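Up at 5:40 with the heat already on. Slept badly, mostly from thinking about the move. I have decided to write this down every night until the kitchen is done so I can look back and see what went where, and what I paid for it.

The Geerts people called before breakfast. The countertop is delayed again, this time by the cutting shop. They said two weeks in August and now it is September. I asked if the deposit could be put toward the sink and the woman on the phone said she would find out and call back. She didn't call back.

Spent the morning on the pantry. I took everything off the top three shelves and wiped them down with vinegar. Threw out two bags of flour, a jar of bay leaves with no smell left in them and a box of gelatin I remember buying in the old apartment. Kept the dried beans, though they are probably too old to soften. I'll try a cup of them tomorrow with baking soda in the soaking water and if they stay hard the rest can go.

The shelf paper I ordered from Drodus is too narrow. The shelves are deeper than I wrote down, so either I measured from the wrong edge or I wrote it on the wrong line. It will cover the front and leave a strip of bare board at the back. I put it down anyway. Cans will hide the strip.

Lunch was eggs and the end of the bread. Ate standing up.

In the afternoon I did the thing I had been putting off, which was the wine and the vinegars and all the bottles that have been living on the floor by the back door. I want them out of the sun. The door gets direct light from two o'clock on and the floor there is warm enough to feel through a sock. The cellar stairs would be the best place but the rail is still loose and I don't want to be going up and down there with glass in my hands.

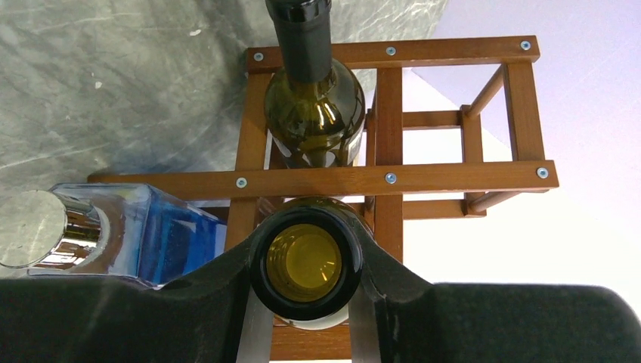 I went through the receipts after that. The running total for the kitchen is higher than I told myself it would be, mostly plumbing. The Cerkix faucet was 70 dollars more than the one I had picked out first, and I would still buy it again, as the other one had a handle that wobbled in the store. The drawer pulls were 4 dollars each. I can live with that. The paint I am less happy about. It looked cream on the card and it looks yellow on the wall, more so in the evening with the lamp on. I am going to leave it until the counter is in and then decide. Painting around an unfinished counter twice would be stupid.

Walked to the hardware store at four for anchors and a tube of caulk. They had moved the caulk to the back. Came home by the long way past the school and picked up a few windfall apples from the strip along the fence. They are small and sour, but they will do for sauce. The maple on the corner has started turning on one side only.

Bus 39 was sitting at the stop with its doors open and the driver reading a paper. I nearly got on and went to the library, but I had the caulk and the apples and no card with me.

Put in the anchors for the spice shelf when I got back. Three went in clean. The fourth hit something hard and I had to move it over an inch, so now there is a hole to fill. The shelf is level according to the level and looks crooked according to me. I think it is the ceiling.

The Staltance catalog came in the mail. I looked at the stools on page 51 for a long time. They are the right height for the counter I don't have yet. I folded the corner down and put it with the bills.

Supper was soup from the freezer, no label, turned out to be lentil. Made the applesauce while it heated - too much lemon, but it will mellow. Filled two jars and ate what was left in the pot.

Still to do: fill the hole, call Geerts if they haven't called by noon, soak the beans, fix the stair rail or pay someone to fix it, return the library books.

Rain started a little after nine. I got up once to check the back window and it was shut.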